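Tuvine legt Leitfaden für Datenaufnahmen mit handgeführten Greifern vor

Arbeitsstand der Fassung 1.0 veröffentlicht, Kommentierung bis Ende Februar möglich

2025-11-15. Der Fachverbund Tuvine hat einen Leitfaden zur guten Praxis bei der Aufnahme von Manipulationsdaten mit handgeführten Greifern veröffentlicht. Das Dokument richtet sich an Labore, Dienstleister und Entwicklungsabteilungen, die Bewegungsdaten für das Training von Robotern in Innenräumen aufzeichnen. Es umfasst 54 Seiten, gliedert sich in einen Regelteil und einen Anhang mit Vorlagen und steht ab sofort kostenfrei zur Verfügung.

An der Ausarbeitung waren neben Tuvine das Ingenieurbüro Brullell und das Prüflabor Blackwood beteiligt. Eingeflossen sind Rückmeldungen von 35 Einrichtungen, die einen Vorentwurf erhalten hatten. Der Leitfaden ist keine Norm und ersetzt weder die Gefährdungsbeurteilung noch die datenschutzrechtliche Prüfung im eigenen Haus. Er beschreibt Mindestanforderungen, auf die sich Auftraggeber und Auftragnehmer in Verträgen beziehen können.

Anlass und Geltungsbereich

Für Industrieroboter und kollaborierende Anlagen gibt es seit Langem anerkannte Regeln. Für die Aufnahme von Trainingsdaten, bei der Menschen den Greifer selbst in der Hand führen, haben die beteiligten Stellen bisher jeweils eigene Hausregeln verwendet. Diese unterscheiden sich nach Auswertung von Tuvine vor allem bei der Kennzeichnung der Geräte, bei der Kabelführung und beim Umgang mit unbeteiligten Personen im Sichtfeld der Kameras. Datensätze verschiedener Herkunft lassen sich dadurch nur mit erheblichem Aufwand zusammenführen.

Der Leitfaden gilt für Aufnahmen mit einem oder mehreren handgeführten Greifern in Büros, Werkstätten, Küchen und vergleichbaren Räumen. Nicht erfasst sind autonom fahrende Systeme sowie Arbeiten an spannungsführenden Teilen. Aufgaben mit Haushalts- und Kühlgeräten werden in einem eigenen Abschnitt behandelt, weil beide Greifer dabei häufig auf engem Raum in einem Innenfach arbeiten.

Ein- und Ausräumaufgabe am Kühlgerät mit zwei Greifern:

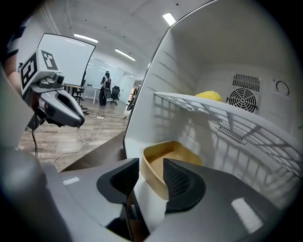
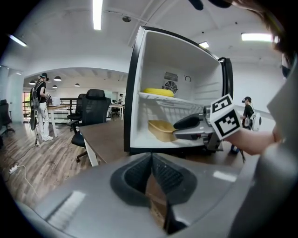

Der Regelteil beginnt mit der Vorbereitung des Arbeitsplatzes. Vor jeder Serie ist festzulegen, welche Gegenstände verwendet werden, wo sie zu Beginn liegen und in welchem Zustand die Aufgabe als abgeschlossen gilt. Türen und Klappen von Geräten sind so weit zu öffnen, dass sie während der Aufnahme nicht von selbst zufallen. Einlegeböden und Gitter müssen fest sitzen. Lebensmittel dürfen nach einer Aufnahmeserie nicht mehr verzehrt werden.

Kabel und Verkehrswege

Kabel und Steckdosenleisten sind außerhalb der Laufwege zu verlegen. Ist das nicht möglich, müssen sie abgedeckt oder fixiert werden. Bewegliche Stühle, die für die Aufgabe nicht gebraucht werden, sollen einen Abstand zum Arbeitsbereich haben, der freies Zurücktreten erlaubt. Wer ein Gerät auf dem Rücken oder am Gürtel trägt, muss es ohne fremde Hilfe ablegen können. Für getragene Rechner und Akkus verlangt der Leitfaden eine Sichtprüfung vor Arbeitsbeginn. Lüftungsöffnungen dürfen nicht durch Kleidung verdeckt sein.

Lange Haare sind zusammenzubinden, sofern sie in den Bereich der Greiferbacken oder vor eine Kamera geraten können. Weite Ärmel sind hochzukrempeln. Handschuhe sind nur zulässig, wenn sie für die gesamte Serie getragen und in den Begleitdaten vermerkt werden.

Kennzeichnung und Kalibrierung

Jeder Greifer erhält eine eindeutige Kennung, die in den Begleitdaten erscheint. Werden optische Marker zur Lageerkennung eingesetzt, müssen diese eben, matt und unbeschädigt sein. Ein Marker mit Kratzern oder abgelösten Kanten ist zu ersetzen; danach ist neu zu kalibrieren. Bei zweihändigen Aufgaben muss aus den Daten hervorgehen, welches Gerät mit der linken und welches mit der rechten Hand geführt wurde.

Die Kalibrierung ist zu Beginn jeder Serie zu prüfen, außerdem nach einem Sturz des Geräts und nach dem Tausch von Backen oder Kameras. Der Anhang enthält hierfür ein Prüfblatt mit 15 Punkten. Spiegelnde Flächen im Arbeitsbereich, darunter Glaswände und glänzende Gehäuse, sind im Protokoll zu nennen. Gleiches gilt für die Art der Deckenbeleuchtung und für Fenster mit wechselndem Tageslicht.

Personen im Aufnahmebereich

Ein Schwerpunkt liegt auf dem Schutz der Personen, die sich während der Aufnahme im selben Raum aufhalten. Greiferkameras erfassen durch ihre Weitwinkeloptik oft große Teile der Umgebung. Alle Anwesenden sind deshalb vorab über Zweck, Umfang und Speicherdauer zu informieren. Am Zugang zum Raum ist ein gut lesbarer Hinweis anzubringen. Arbeiten mehrere Teams gleichzeitig im selben Raum, ist für jedes Team ein eigener Bereich festzulegen.

Aufnahmen, auf denen Personen ohne vorherige Information zu sehen sind, müssen vor einer Weitergabe gesichtet und entweder bearbeitet oder gelöscht werden. Bildschirme, Ausweise und beschriftete Tafeln mit internen Angaben sind vor Beginn zu verdecken oder zu entfernen. Tonaufnahmen sind in der Grundeinstellung abzuschalten.

Arbeitszeit und Belastung

Handgeführte Greifer belasten Handgelenk und Unterarm einseitig. Der Leitfaden sieht vor, dass eine Person höchstens 30 Minuten ohne Unterbrechung aufnimmt und danach die Tätigkeit wechselt. Tischhöhe und Position des Geräts, an dem gearbeitet wird, sind an die Körpergröße der ausführenden Person anzupassen. Beschwerden sind zu dokumentieren. Eine Vergütung allein nach der Anzahl gelungener Durchgänge wird nicht empfohlen.

Fehlgeschlagene Versuche sollen nicht stillschweigend gelöscht werden. Sie sind als solche zu kennzeichnen und getrennt abzulegen. Fällt ein Gegenstand herunter oder verkantet er sich, entscheidet die ausführende Person selbst über den Abbruch.

Erprobung am Standort Alden

Die Vorlagen aus dem Anhang werden derzeit am Standort Alden erprobt. Geprüft wird, ob sich die Protokolle neben der laufenden Arbeit ausfüllen lassen und welche Angaben doppelt abgefragt werden. Ergebnisse sollen in die nächste Fassung einfließen. Für die Abschnitte zur Kennzeichnung und zu den Begleitdaten stellt Brullell zusätzlich eine maschinenlesbare Vorlage bereit. Blackwood bietet auf Anfrage eine Durchsicht bestehender Hausregeln an.

Stellungnahmen zur Fassung 1.0 nimmt die Geschäftsstelle bis Ende Februar schriftlich entgegen. Einwände sollen den betreffenden Abschnitt nennen und nach Möglichkeit einen Änderungsvorschlag enthalten. Eingegangene Stellungnahmen werden mit Zustimmung der Einsender veröffentlicht.

Über Tuvine

Tuvine ist ein Zusammenschluss von Forschungseinrichtungen, Herstellern und Anwendern auf dem Gebiet der Servicerobotik. Der Verbund erarbeitet Leitfäden, Prüfblätter und Mustervereinbarungen für seine Mitglieder und die Fachöffentlichkeit.

Pressekontakt: Geschäftsstelle Tuvine, Bereich Regelwerke und Veröffentlichungen
Abdruck frei, Belegexemplar erbeten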